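Notes to anyone about to let an arm loose in a kitchen — even a kitchen that only exists on a hard drive. We started the Clorkness build in June on the back bench of the shared shop, and I still don't believe half of what gets claimed for these projects. What follows is what has held up so far.

## Before you buy anything

- **Simulate first, then distrust the simulation.** A rendered floor has no crumbs on it and the cabinets never sag. If a move fails in there, it will fail at home. If it works in there, you have learned very little.
- **Measure your own kitchen.** Our first layout came from a downloaded set, and the fridge door swung a way no door in our shop swings. We lost 5 evenings to that.
- **Skip the starter bundle.** The Plellard kit looks tidy in the box, but half the brackets went straight in our spares drawer.

## Running trials

Write down failures by hand. Our log has 167 of them, and the software's own count came out lower, as it treats a dropped container as "released." Go through the log before you change any settings.

Don't be impressed by big numbers, either. Someone will tell you their arm has done 3000 runs. Ask how many different kitchens.

Change one thing per session: grip force, approach angle or speed. We changed all three at once in the Jurnura branch and had to throw it out.

## Fridge and floor moves

Open doors eat more space than you expect. Leave a good margin at the door edge and bring the arm in slowly. Keep food containers level if the lid is off, and check the tilt at the shelf as well as at the pickup. Up close, the rim of a pot can hide the gripper fingers, so add a second view before you trust a grip.
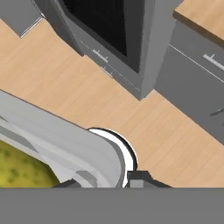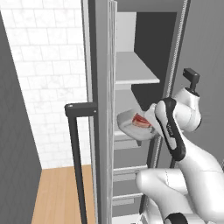 Simulated kitchen both times, with the container of red food at the fridge in the second.

## Moving to real hardware

- Start with an empty plastic tub. Then rice. Leave raw meat for much later, or never.
- Put the stop switch where you can hit it without leaning over the arm.
- Tape a line on the floor for the reach, then add a hand's width.
- Budget nearly 4 times the hours you planned. I'd planned generously and was still short.
- Wipe the gripper pads before each session. Grease ruins a grip and the log won't show it.

The settings file is on the shop drive under Cabanatuan. Copy it before you edit it.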